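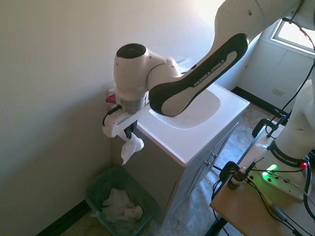 洗手台和它左手边那只墨绿色的垃圾桶,纸巾堆在里面。

上个月我在这里写过一句“打算把卫生间重新理一遍”,然后就没了下文。有两位读者留言来催,我脸皮薄,只好真的动手。结果一理就理了两个周末,理完又花了好几个晚上犹豫要不要写出来,毕竟一只垃圾桶能有什么好写的呢?可是写着写着发现,我对垃圾桶的意见还挺多的!

先从台面说起吧。我家这个洗手台是灰色柜子配白色的一体盆,台面和盆是连在一起的,没有接缝,这一点我要狠狠夸一下。以前租房子的时候用过那种盆是盆、台面是台面的,中间一圈胶,过半年就发黄,再过半年就发黑,我拿牙刷蘸着小苏打刷过,拿棉条泡过漂白水敷过一整夜(第二天整个屋子都是游泳池的味道),最后还是房东找人来铲掉重打的。所以搬到Gosenwood小区以后,第一眼看到一体盆,我差点当场给它鞠一躬。盆是浅浅的圆弧形,抹布顺着一圈就擦完了,没有死角。

缺点也有,就是太亮。白色亮面的台子,光一打上去白得晃眼,看着很干净,可水渍干了以后侧着头一看,全是一圈一圈的印子。我试过好几种擦法,最后留下来的办法特别土:洗完脸,顺手抽一张纸巾把台面抹一遍。

于是问题就来了,纸巾用得飞快。

我妈来住的那阵子,最看不惯的就是这个。她的原话是“擦个台子也要用纸,你家开造纸厂的啊”。她给我拿来一块旧毛巾剪成的抹布,四个边都锁好了,叠得方方正正放在盆边上。我用了三天,第四天早上一摸,潮乎乎的,还有一股说不出来的味道。她说晒晒就好了,可我们这个卫生间潮,晒哪儿呢?抹布后来被我请到厨房去擦灶台了,卫生间还是纸巾的天下。

用纸我也不是没有愧疚感,所以现在有个折中的顺序:先拿纸巾擦脸上和手上的水,这时候纸只是湿了,还不脏,接着擦台面,再擦一下水龙头周围,最后蹲下去把地砖上掉的头发一裹,扔掉。一张纸干三四样活,我觉得也算对得起它了。擦过地的就绝对不能再往上走,这个不用我多说吧。

好,说回垃圾桶。

现在这只是塑料的,颜色有点说不清,我自己叫它墨绿,我妹非说是孔雀蓝,反正就是深深的、带点蓝的绿。它待在柜子左边的墙角里,背后是一条黑色的踢脚线。这个位置是我试了好久才定下来的。最开始我把垃圾桶放在门后面,开门的时候“咣”一声,全家都知道有人上厕所了。后来挪到马桶旁边,扫地的时候又嫌碍事。再后来我异想天开,把它塞进柜子里,想着关上柜门多清爽!结果手上滴着水去拉柜门,那两个小圆拉手天天水淋淋的,柜板底下也被我弄得湿答答,一个星期就放弃了。

放墙角就没有这些事。人站在盆前面,手往左一伸,纸团就掉进去了,都不用弯腰。我是右撇子,一开始还觉得放左边会别扭,其实右手拿着牙刷或者毛巾的时候,左手刚好是闲的。

还有一个事我要讲,就是盖子。我坚定地站在“卫生间垃圾桶不要盖子”这一边。买过一只Handero的脚踏款,当时是被那个慢慢合上的动作打动的,确实一点声音都没有,很高级。可是!踏板那里会积灰和头发,要用棉签去抠;盖子内侧会沾水汽,每次倒垃圾还得多擦一个面。更要命的是我早上迷迷糊糊的,经常踩空,纸团就弹在盖子上掉到地上。那只桶后来拿去放书房了,装铅笔屑和快递单,它在那边干得挺好。

敞口的桶当然有它的毛病,就是什么都看得见。纸巾这个东西又特别蓬,随手一团,里面大半是空气,没扔几张就冒尖了,看起来好像我家三天没倒垃圾一样。我现在的办法是,觉得满了就隔着一张干净的纸往下按一按,按完能矮下去一大截。按完记得洗手。如果按过一次又冒尖了,那就别偷懒了,换袋子。

说到袋子,我踩过的坑也可以讲一讲。以前我图便宜,用超市的购物袋套,袋口总是往里滑,滑下去以后纸巾就直接贴着桶壁,倒的时候还得伸手去捞,捞过的人都懂那个心情。后来学乖了,先量桶口再买袋子,要比桶口大一圈,翻下来能包住桶沿的那种。我还会在桶底先压几个没拆的新袋子,换的时候提走旧的,底下直接摸一个出来套上。这个小窍门应该很多人都知道,可我是今年才学会的,前面那么多年都白跑去阳台柜子里拿袋子了。

有读者上次问我,干湿垃圾在卫生间要不要分。我们小区的规定是用过的纸巾都算一类,所以我这只桶里基本就只有纸巾,偶尔有几根棉签。空的洗发水瓶、牙膏盒这些我会拿出去,放到走廊那个纸袋里,攒够了一起送下楼。各地方要求不一样,你们还是看自己楼下贴的那张表比较准。

顺便讲一下地面。地砖是浅浅的米灰色,带一点杂花纹,选的时候我其实想要纯白的,被卖砖的Fraser门市部的阿姨劝住了。她说小姑娘你信我,纯白的你一天拖三遍都不够。我当时有点不服气,现在真想回去谢谢她!米灰带花的砖,掉两根头发、落一点灰,站着看基本看不出来。(当然蹲下来还是能看见的,所以我尽量不蹲。)

黑色的踢脚线就没那么省心了。灰落在黑色上面特别显眼,尤其是垃圾桶背后那一段,纸巾掉下来的碎屑飘过去,白花花的一条。我每个星期把桶拎开,用一张半湿的纸沿着踢脚线从左抹到右,再把桶放回去。就一分钟的事,不抹的话,到了月底就得拿牙刷刷。墙面是很淡的米色,倒是很好伺候,溅上去的牙膏点子当场一擦就没了。

柜子那边我这次也理了。灰色的门板是带线条的那种,好看是好看,线条的凹槽里会存灰,我用的是一支旧的化妆刷,扫一遍再擦。柜子里面原来是个灾难现场:三瓶开了封的洗手液、一把没有头的牙刷、酒店带回来的浴帽,还有一包我完全不记得什么时候买的浴盐,硬得像砖头。清出去整整一袋。剩下的东西我分了两堆,天天要用的放靠外面,一个月才碰一次的推到最里面。没有买收纳盒,一个都没买!我对自己这次的克制非常满意。

本来是差一点就买了的。我在Cinska看中一套白色的分隔盒,放进购物车又拿出来,来回折腾了好几趟。后来拿卷尺量了一下柜子里面的净宽,70厘米,中间还要让出下水管的位置,那套盒子并排根本放不下。所以大家买收纳之前真的要先量,而且要量里面,不要量外面的门板,这两个数差得比你想的多。水管占掉的地方也要量进去。

这次唯一花的钱是垃圾袋和一块新的防滑垫,还有一瓶柠檬味的清洁剂,味道冲得我直打喷嚏,不推荐,等用完了我换回原来那种。小票我翻出来看了一下,加起来173块,其中大头居然是那块垫子。垫子铺了几天又被我收起来了,瓷砖本来就不太滑,铺上垫子反而要多洗一样东西。我妹说想要,下次她来就给她带走。

哦对了,还有人问我纸巾用哪种。我没有固定的牌子,哪个打折买哪个,只有一条要求:沾了水不能掉渣。有一次贪便宜囤了一大箱,擦完脸满下巴都是小白点,像没刮干净的胡子,那一箱我硬是擦了半年窗户才用完。现在我会先买一小包回来,揉成团,沾水,在深色的衣服上蹭两下,不掉渣再多买。

差点忘了写倒垃圾的频率。以前我是等满了再倒,现在改成固定两天一次,晚上刷完牙顺手提出来,放在门口,第二天早上出门带走。卫生间潮嘛,纸巾湿湿地捂着总归不好。每到夏天我还会把桶拿到淋浴底下冲一冲,倒一点洗洁精,刷子转两圈,倒扣着沥干。塑料桶的好处就在这里,怎么冲都不心疼。

下一篇我想写镜子上的水雾和那个怎么都擦不干净的水龙头根部,要是你们有什么好办法,先在下面告诉我,省得我又去试什么牙膏啊白醋啊土豆皮的。土豆皮我试过了,没用,还堵了一次下水口。

好了,我去换袋子了。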